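Vakari Knitwear: Common Questions

How do I wash the Flimerex cardigan?
By hand in cool water, or on the wool cycle. Dry it flat.

Does the Sultana scarf itch?
It's 100% lambswool, so it can a little at first. It softens with wear.

Can I swap a size?
Yes, unworn and within 5 weeks. Quote code 3403 on the form.

When is the Studar coat back in stock?
November, in navy and grey.
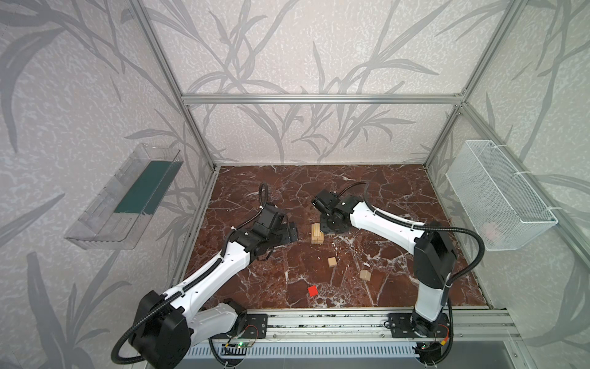
Grey leaf print on a pale, speckled ground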